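Rallside Freethinkers Board
Home > Belief and Doubt > Claims under the lamp
Thread: Does the Pullness "sleep intention" study show anything?
12 replies, 240 views

marrowfat
My sister has gone in for Pullness in a big way. You write a wish on a card, read it three times before bed and the universe gets to work. She keeps sending me their study: 1,204 people, 31 nights, "significant shift in life outcomes". Has anyone read the thing?

D_Tamihana
I have. No control group. People scored their own lives out of ten before and after, and anyone who dropped out was left off the final table. You could get the same result with a bowl of soup.

yamila.g
Bit harsh. Plenty of decent early research starts with people rating themselves. You have to start somewhere.

D_Tamihana
You can start there. You can't then charge for a course on the strength of it.

Skuvholm
Who paid for it?

marrowfat
Someone called Carrasco is thanked on the last page. Same name as on the course booking form, so draw your own conclusions.

yamila.g
That's a reason to read it carefully. It doesn't make it wrong. I did the month myself and slept better, and I don't believe a word of the universe part.

Gisela Z
Slept better than when, though? Did you write anything down beforehand?

yamila.g
No. Fair enough. But going to bed at the same time every night probably did me some good, and I'd not have done it without the silly card.

tadeo_a
Then the claim is "regular bedtimes help", which my gran knew and gave away free. What bothers me is the bit on page two where a bad month means you "wished with doubt". There is no result that could count against it.

marrowfat
She said exactly that to me when I asked about the car. I'll send her the dropout point and keep quiet about the rest.

Skuvholm
She won't thank you. Ask for the raw numbers first.

yamila.g
Still keeping the bedtime, whatever you lot say.

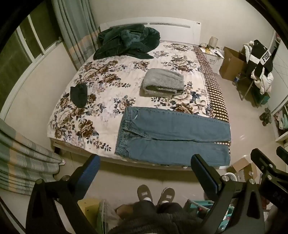 Floral duvet, grey fleece folded on top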